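Broriaの同期トラブル、ひとりで書いてる対応メモ

3月3日 午前
出社してBroria(うちの予約台帳ソフトです)を開いたら、いきなり「エラー394:台帳を読み込めません」。えっ、昨日の夕方まで普通に動いてたのに! とりあえず再起動、だめ。もう一回再起動、やっぱりだめ。ノートPCのほうで開くとちゃんと読めるので、サーバーが落ちてるわけではなさそうです。

まずサポートのチケットを立てました。担当はJonatan Solheimさん。前に印刷のズレを直してくれた人で、返事が早いのでちょっと安心(前回の人は丸一日音沙汰なしだったので……)。

最初にもらった指示はこんな感じ。
・キャッシュフォルダを空にする
・Sestentの同期をいったん止めて、入れ直す
・ログを添付して返信する

キャッシュは空にしました。変化なし。Sestentの入れ直しは、アンインストールの途中で「使用中のファイルがあります」と怒られて、タスクマネージャーから終了させてようやく完了。ログを見たら同じ行が3000行も並んでいて、スクロールするだけで目が回りそうでした。内容は全部これです。

 tremasside: lock held by another session

Tremassideというのは台帳の保存先につけた名前で、つけたのは私です(旧支店の名前をそのまま使いました)。つまり、どこかの別セッションが台帳をつかんだまま離してくれないらしい。

午後イチ
Shazia Dogarさんに電話で聞いてみたら、「昨日の夜、自宅からつないでそのまま寝ちゃったかも」とのこと。それだ!と思ってログアウトしてもらったんですが、エラー394はそのまま。がっかり。でもログの行は増えなくなったので、半分は当たりだったみたいです。

残り半分がわからないのでチケットに追記。Jonatanさんの返事は「管理画面のセッション一覧に名前のない接続が残っていませんか」。見たら、ありました。なんと41件。古いのは去年の6月のもので、よく今まで動いてたなあと逆に感心してしまいました。

全部まとめて切るボタンがあるんですが、これを押すと作業中の人も落ちるそうです。Trygve Lindqvistさんが見積もりの入力中だったので、保存が終わるまで待ちました。待つあいだにバックアップを取っておいたのは我ながらえらい。台帳本体とテンプレート、それから顧客メモの三つです。メモは同期の対象外なので忘れがちで、前に一度消して泣きました。 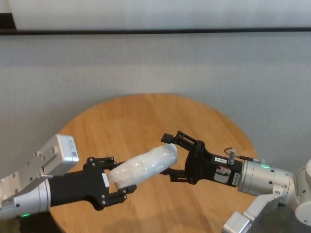
で、Trygveさんの合図をもらって一括切断。Broriaを開き直したら、読めました! エラーも出ないし、今日の予約もちゃんと並んでる。ノートPC側で一件だけ試しに備考を書き換えて、デスクトップに反映されるところまで確認済みです。

夕方の追記
喜んだのもつかの間、Birger Hauglandさんから「検索が遅い」と連絡あり。確かに名字で探すと11秒かかります(前は一瞬でした)。Jonatanさんいわく、索引を作り直している最中だと遅くなるそうで、ひと晩そのままにして様子見になりました。電源を落とさないように、モニターに付箋を貼ってあります。

それと、自動ログアウトの設定も入れました。場所がすごくわかりにくくて、「共有」でも「接続」でもなく「表示」の下の詳細設定にあります。なんで表示なの? 次に自分が探すときのために太いペンでノートにも書きました。とりあえず二時間にしてあるので、短すぎて困る人は私まで言ってください。

未解決のこと
・索引の作り直しが終わったかどうか(明日の朝いちで見る)
・Eideの端末だけ、時計が数分進んでいる。今回の件と関係あるのかは不明。Jonatanさんに質問済み、返事待ち
・名前のない接続がそもそもどうして溜まるのか。次の更新で直るかも、と言われたけれど時期は未定

チケットは検索の件がはっきりするまで開けたままにしておきます。もし明日また394が出たら、再起動を繰り返さずに、先にセッション一覧を見てください。管理画面のパスワードはEilif Grønliさんも知っています。

お問い合わせ:社内サポート窓口 | © Eide 業務システム係 | ページの先頭へ戻る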